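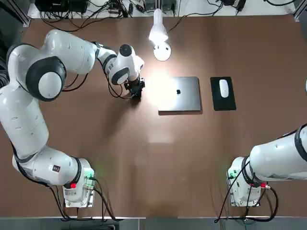
4. Laying out the desk

Right, you've got the Sirham desk built and it isn't wobbling (if it is, go back to section 3 and do the feet again, I'll wait). Now for the bit I enjoy most, which is deciding where everything lives. I've done this on three desks so far, one for me and two for friends, and I always come back to much the same layout: laptop in the middle, mouse mat to its right, lamp at the back.

4.1 Wipe the top down with a barely damp cloth and let it dry. The brown finish shows every crumb, and grit under a laptop will scratch both of them.

4.2 Put the laptop down closed, in the middle, with its long side running along the front of the desk. Mine's a silver Apple one, but any make will do. Keep it closed for now! I know you want to open it and get going, but it's so much easier to shuffle things about when there isn't a screen sticking up.

4.3 Sit down in your usual chair and pull yourself in. Rest your forearms on the desk. If your elbows are hanging in mid-air, push the laptop back a little and try again.

4.4 Lay the mouse mat to the right of the laptop. I turn mine so the long side runs front to back, which looks a bit odd if you're used to having it the other way, but it saves a lot of width and I never run out of room going up and down. Leave a thin strip of bare desk between mat and laptop so the mat doesn't ride up over the edge.

4.5 Put the mouse on the upper half of the mat. That leaves the lower half free for your wrist.

Note: left-handed? Swap 4.4 and 4.5 over to the other side. Felicidad Lagman did hers that way and reports that everything else in this section still works.

4.6 Stand the lamp at the back, behind the laptop. Switch it on and have a look at where the light lands. You'll probably get a bright patch on the laptop lid, and that's fine while it's closed.

4.7 Now open the laptop slowly, checking that the screen doesn't knock the lamp on the way up. If it does, slide the lamp back or a bit to one side.

4.8 Look at the screen from where you normally sit. Any glare? Tilt the screen first, then move the lamp if you still need to.

Caution: don't run the lamp flex across the front of the desk where your knees go. Take it off the back edge and down the leg, using the clips from the Turnholm pack (the small ones, the big ones are for section 6). I allow up to 9 clips, though you may well get away with fewer.

Caution: no mugs between the laptop and the mat. I've learnt this one the expensive way, and so has Belmiro Figueiredo.

4.9 Use it like that for a couple of days before you stick anything down. I moved my lamp twice in the first week and would have been very cross if I'd already used the sticky pads.

Once you're happy, carry on to section 5 for the drawer unit. You'll need the short screws and the smaller of the two Allen keys.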